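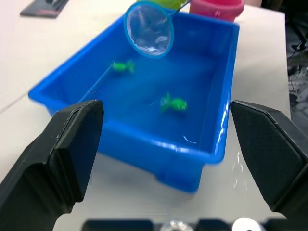
I've been asked a few times what rules we keep for water tasks, so I'm writing them down while they are fresh. They grew out of a list Glenys Harries stuck to the wall in July, and most of her wording survives.

The fish task is the one people want to try first. One arm holds the net, the toys float in the blue tub, and the arm has to lift them out and drop them in a bucket. It looks harmless. It is also water on the same table as a powered arm, and that deserves some care.

Before you start

Keep the tub shallow. We fill ours with a jug and stop at 6 cm, measured with a ruler. Anything deeper slops over when the net goes in quickly.

Power supplies and extension leads stay off the table and above floor level. Cables that have to come near the arm get a loop that hangs lower than the connector, so drips fall off before they reach it.

Know where the stop button is, and press it once before the first run to check it works. Write that in the log. At Cluvby we had 9 sessions in a row with nothing in that column, and I couldn't tell whether it had been done.

During the run

Hands stay out of the tub while the arm is live, even to nudge a toy that has drifted into a corner. Pause first, then reach in. Wipe up splashes between runs, including the small ones, and dry the fingers before going back to any dry task.
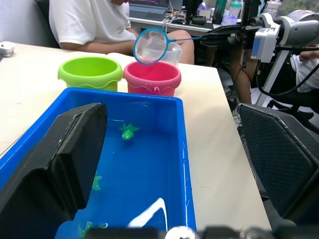
Afterwards

Empty the tub in the sink and hang the net up. Check the finger pads for wear. Zarnevo, who made our last set, say to replace them at 1000 grips, and I go by that.

I still haven't settled on a rule for changing the water. At the moment it's every 3 hours, which may be too fussy.

4 comments · 2 shares
Contact | © Skurnard Notes | Back to top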